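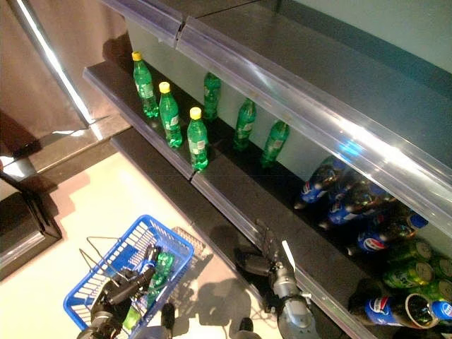 Carnet n° 49

Février 2022 – par Faisal Tarar

Journée sur le rayon boissons. Deux bras, un panier bleu au sol, des bouteilles vertes debout en haut, du Pepsi et des canettes couchés en bas. La main gauche tient sa bouteille verte dans le panier, la droite est ouverte près de l'étagère. Un employé fait ce travail en pensant à autre chose.

Chez Jesteck, on me demande si la machine peut prendre un poste en magasin. J'ai répondu non, pas encore. Prendre un objet, oui. Tenir un rayon entier jusqu'à la fermeture, je n'y crois pas cette année. Naqvi est plus optimiste que moi – il l'était déjà en octobre.

Le plastique transparent m'inquiète plus que le reste. La lumière passe au travers et les contours se perdent.
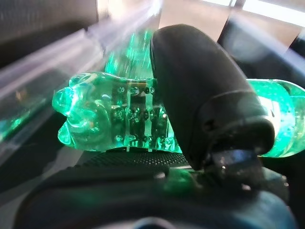 Plastique vert contre le doigt noir de la pince.

À la maison, j'ai vidé le lave-vaisselle en pensant aux verres. Même problème. Rappeler Zidari pour les patins de caoutchouc.

Rechercher dans le carnet OK

Notes récentes
Plier une serviette, deuxième essai
Visite à Rurkidlow
Le prix d'une main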